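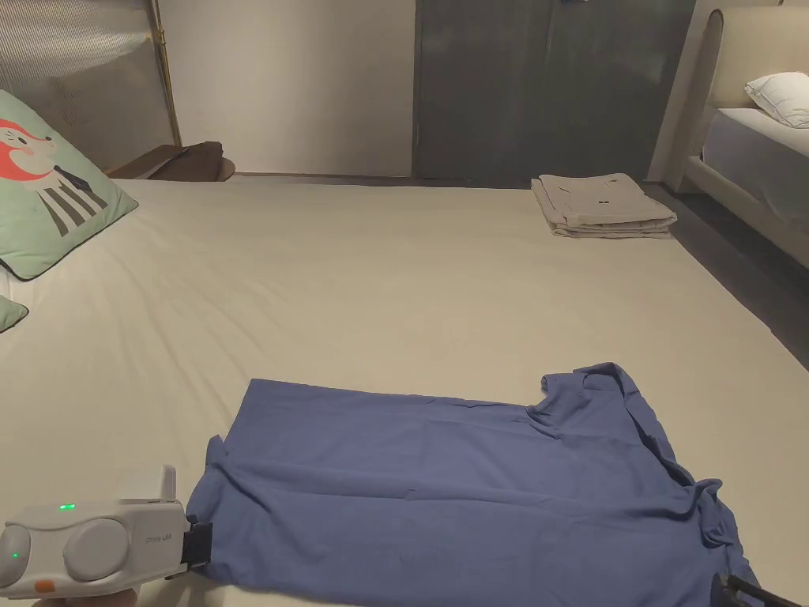 Local news | Household

13/01/2018
By Damir Kelmendi

Clothes collection in Potdale is extended until March

The winter clothes collection in Potdale will stay open until the end of March, the organisers have announced. It was planned to close this week, but people are still bringing bags every day to the old Atanasov shop.

Until now 483 bags have been received, and 258 of them are already sorted. The clothes go to families in Potdale and in the neighbouring village of Skalten, where the flood last autumn damaged 40 homes.

"We have enough T-shirts and summer things for the moment," said Stojan Matić, who leads the sorting. "What we miss is children's coats and warm shoes – also in big sizes."

Clothes should be washed and folded, and shoes tied together in pairs. Bedding is accepted only if it is new. The door is open from nine until four, and large bags can be left at the back entrance in Urna Street. Torn clothes are not taken.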